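Battery cover on old remote won't stay shut – what do you use?
Forum > Around the House > Small Repairs

tealeaf_2606
Feb 2, 2024
Right, daft question but it's driving me up the wall. The cover on our heating remote (it's a Diltberg, came with the house) drops off every time anybody picks it up. I've had a rubber band round it since September and my other half says it looks like something out of a skip. The little clip has worn right down. Tape? Glue? New remote? The shop wants silly money for one and I'm not paying that for a bit of plastic!

marrowfat
Tape. Ordinary clear tape, one strip across the join. Ours has lasted two winters and I change it when I change the batteries.

Oddsock102
Please don't use tape, it goes to goo and then you've got fluff stuck to it for ever. Put a thin slip of card under the cover so it sits tighter. Cereal box is the right thickness. I did the one for our Brallomik fan that way and it clicks again.

marrowfat
Mine hasn't gone to goo :) Depends on the tape, I should think.

kettle_on
With Oddsock on the card. I'd clean it out first though, while you've got the cover off. What I do:

1. Put something flat and dark down on the table before you start. Small white bits vanish on a pale worktop, and our marble-look one is hopeless for it. A slate-coloured board is ideal.

2. Take the cover off and lay it flat on the board next to the handset, where you can see it. Don't put it in your pocket (ask me how I know). 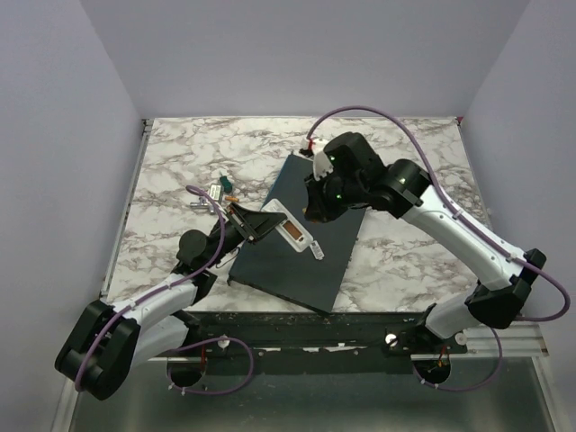

3. Batteries out, then a dry cotton bud round the contacts. If there's crusty stuff, a tiny dab of white vinegar on the bud, then leave it to dry properly before anything goes back in.

4. Cut your card a bit smaller than the cover and try it. Too tight and you'll snap what's left of the clip.

Oddsock102
Good list. I'd skip the vinegar myself, a pencil rubber does the same job with no wet.

kettle_on
A rubber won't shift the green stuff, I've tried. Fine for a bit of dullness.

panic_buyer
Or get a Panicker universal one and bin the old thing? Life's too short.

tealeaf_2606
Had one of those, it did the telly and wouldn't talk to the heating at all. Anyway – card is in, cut from a box of Clandier crackers, and the cover has stayed on since lunch. Two layers was too much, one was loose, so it's one and a bit of folded paper. Rubber band is in the drawer just in case.

marrowfat
Let us know how it's doing next month. I'm sticking with tape.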